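Search this forum Go

Plundlow shop build, fixture spacing

Dritodora
ok so layout is in the sim now. Plates on the breadboard, two tier stand up front with the locating posts. Real top costs 1,030 and I dont want to drill twice. Want to lock it in before June
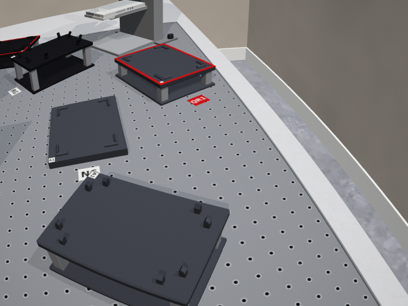
arm has 400 mm clear past the front stand in my numbers. Labels stay as is, N5, QR1 etc, the script uses them

Jesska
Too tight. Move the black stand back a row or two. Posts look fine

Butkienė
disagree, leave it. I ran 4,000 cycles with less room than that. Slow the approach

Jesska
your arm is half the size tho

Dritodora
ugh. will try both tonite, 34 poses each

Related threads
Cheap corner guides, printed or milled?
Gripper drops small parts
Leveling a breadboard on a garage floor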